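Skarkmont Counter Cell: Setup and Care
Last updated 05/07/2024

The Skarkmont is our kitchen counter cell, sold by Tromgate as a simulated bench first and a real one once you've stopped hitting things. It comes with two arms, a white counter, a microwave and a cupboard's worth of groceries that never go off. Most of the support mail we get is about the gripper, and most of the gripper mail is about lids.

Start with the finger offset. It ships at 18 mm, which suits a wide jar and very little else. Bring one finger down beside a screw lid, stop short of the ridges, and read the height off the panel. If the tip sinks into the lid, your offset is wrong, however good the grasp score looks. Marit Westerberg in our Åberg office has seen a perfect score from a finger parked inside the jam. 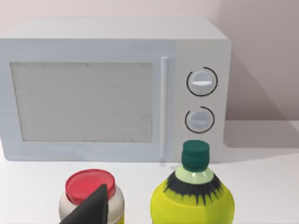 Save the offset before you touch anything else. The Flasix controller forgets unsaved values when you change tools, and it won't mention it. We've asked for a warning. We have been asking since March.

Next come the shadows. Leave them switched on, even though they slow the preview and make the counter look like a late afternoon in a car park. A camera model tuned on a bright, shadowless bench will treat the first real shadow as an object and try to pick it up. We have footage.

For the weekly check, put the tall items near the margins and keep the middle of the counter clear, then run the reach test at 100 per cent travel and slow speed. Mix your shapes: square bottles, a roll standing on end, a can, something lying at a silly angle. Park both arms out of view before you save the layout, or they'll be baked into the background for good.

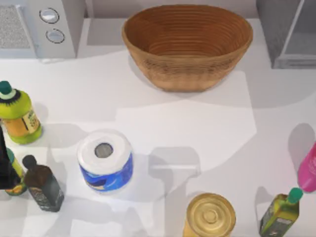
Do I need to recalibrate after swapping one item for another?
Only if the new item has a different cap or lid width. Otherwise reload the layout, run the reach test once and carry on.

Replacement finger pads for the real cell come in packs of 2. Order early. The grey ones are always in stock and the good ones never are.

Comments

Kjell Hellström: Offset fix worked. Lost a whole morning to the unsaved values thing first, so maybe put that part in capitals?

Sigrun Sjögren: Does the reach test still stall if the basket is up against the back wall?

Mikkel Gunnlaugsson: @Sigrun it did for me. Pulled the basket forward a bit and it ran fine.

Ivar Eide: Would like to see the footage.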